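How Do You Teach a Robot to Tidy Up?
September 2024
By Jaanus Hunt

Think back to when you learned to tie your shoes. Somebody probably sat down beside you, put their hands over yours, and moved your fingers through the loops, over and under and pull. Then you did it again the next morning, and the next, and one day your hands just seemed to know. Robots can learn in a way that is a little bit like that, and I think it is one of the nicest things about them.

There are two ways to show a robot arm a job. In the first, a person takes hold of the arm and gently pushes it wherever it needs to go. Sensors in the joints keep track of every bend and turn. At the Trisard workshop in Marstead, where I help out, we call this "walking the arm," as if it were a big, slow dog!

The second way is by remote control. The person holds a controller, or moves a smaller arm, and the big arm copies along. This takes patience. My first try at picking up a sponge took up to 50 tiny nudges, and I dropped it anyway (sponges bounce, luckily).

While all this goes on, a computer saves what the cameras see together with how the arm moves. One turn at the job is called a demonstration. One demonstration won't teach a robot much, so we do it over and over, moving things to new spots each time. Our tidying-up project, which is named Clomelel, has 1,534 demonstrations so far, and we are still going.

Choosing what to practice with is my favorite part, and you could play the same game at home with a grown-up's kitchen tongs. Soft things squash when you grip them, and flat things are hard to get hold of at all. A green sponge and a pink foam cylinder lying on its side are good to start with, and a white bin with an oval handle hole makes a fine place to put them. Try it slowly, and notice how many little choices your hand makes before the tip even touches the table.

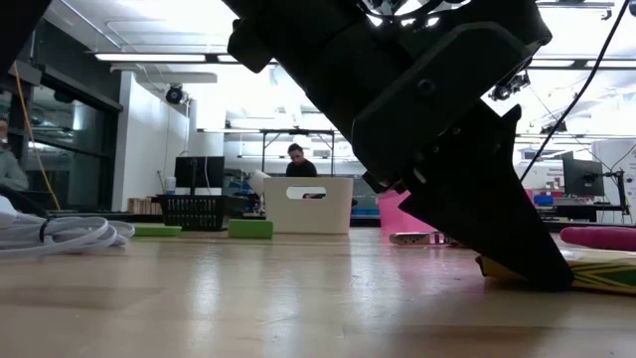
Questions? Write to Jaanus at the Trisard workshop, Marstead | © Trisard | Back to top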